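Gosten lab teaches two-handed robot to set out breakfast

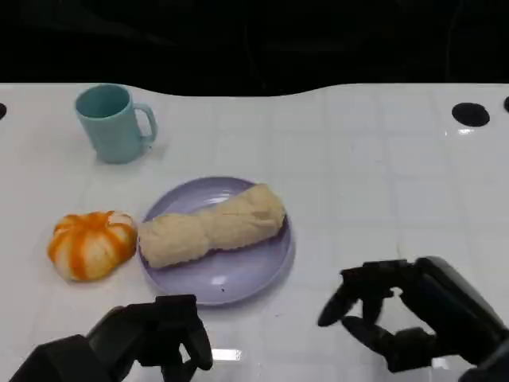

2020-09-29 — Staff at the Skevow lab in Gosten have now recorded 1264 demonstrations for their table-setting project, which started in April. Each one is driven by remote control, an operator moving both arms from the next room. Bread on the plate, mug to the side, hands back to start. Then again.

A good run takes 47 seconds. Bad ones get thrown out — 130 so far, mostly dropped rolls.

New operators get 3 days of practise before anything they do is kept. Software is from Doromov. Next up is cutlery, wich the team expects to be slower. Open evening at the Prendergast building next month, no booking needed.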